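The Round Table Gallery, Part 5: Spray, Wipe, Repeat
Posted in August by the Stitton Hall Notebook

Every hall has a table that does all the work. Ours at Stitton is round and seats whoever gets there first. It came from the Geraghty Rooms when they cleared out, along with 40 folding chairs and a tea urn that has never forgiven us. This page is devoted to the humble business of keeping it clean, a subject on which I have received 141 emails, most of them about vinegar.

The official Wirkholm method, as printed on the card in the supply closet, goes like this: spray the cloth, wipe from the middle out, fold the cloth, start again. The card says nothing about what to do when the table is wearing its good tablecloth — a matter I have raised twice and will raise again.

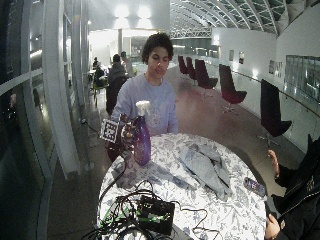
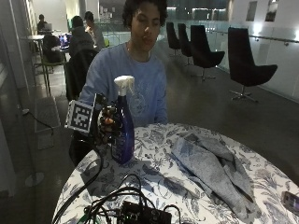

Spray bottle to one side, gray cloth to the other, leafy tablecloth in between. The cloth is crumpled in both, so the folding step on the card remains a matter of faith.

I'm fond of that tablecloth. Leaves and branches hide a great deal, coffee included, and a plain white one wouldn't last until lunch in our hall. The spray bottle I can take or leave. A trigger sprayer has two settings in my experience, a fine mist and directly up your own sleeve.

Part 6 will cover the stacking of chairs, with diagrams if I can find the ruler. The Dekirance bake sale pictures are still waiting to be sorted, and there are 100 of them, so please be patient.

Contact the Notebook | © Stitton Hall Notebook | Back to top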